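Falero Community Workshop
Hand-Held Gripper Build: Progress Report to the Postamden Fund
15 Oct 2019

1. Status

The project remains within its approved scope. The grant of $689 was awarded for the design and assembly of hand-held gripper tools at the Falero shared workshop. Of the 2 tools proposed, one is complete and in regular use. The second has its body and arms assembled and is awaiting finger pads.

2. Work completed this period

The finger arms were redrawn after the first set flexed under load. The revised arms are thicker at the root and have been fitted to the first tool. Both pads now carry a black foam covering, with mounting holes left open so that a worn pad can be changed at the bench. The foam was cut from a single sheet supplied by Plultden, and enough remains for the second tool.

Handling trials began once the pads were fitted. Members work through a fixed list of household and workshop articles on the white table, recording each attempt in the log. The list was extended this period to include clear articles, which had been left out of the original plan. 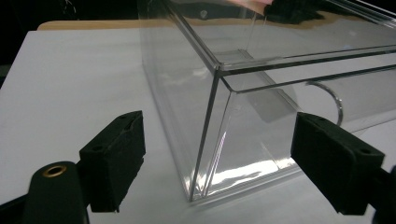

The target for the trials is 400 logged attempts across all articles. To date, 144 have been entered. Attempts are recorded whether or not the article is held, and the log notes the grip position used. Entries with no grip position are being returned to the member concerned for completion.

3. Variations from plan

The pad mounts supplied under the Ghoneim order did not match the drawing and were returned. Replacements have been made in the workshop at no charge to the grant. This delayed the second tool but did not affect the trials.

Foam wear is greater than expected at the pad corners. A denser grade will be tried on the second tool, and the two will be compared on the same articles.

4. Next period

Assembly of the second tool will be finished and the remaining attempts logged. Drawings and the parts list will then be placed in the workshop's shared folder, with a copy forwarded to the Fund. No additional money is requested.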